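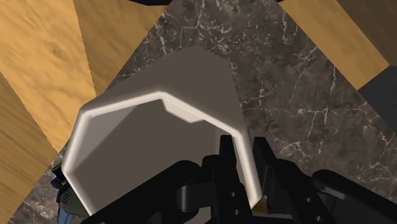 May, 0620, Sorusari naval workshop, bench 3

Portable radio sets back from the patrol boat crew after the discipline stand-down. 20 received, 6 failed the intake test. Three of those have low transmit power, the rest will not hold a channel. Belkadi logged serials before the duty officer's inspection.

Swapped the battery contacts on one low-power set, no change. Suspect the antenna connector. Ouazzani to check against the Sandberg test set.

Ministry inspector wants the accountability sheet by 0900. Ezzat has the signed copy. Two signatures missing on page 3, ask Carhuamaca.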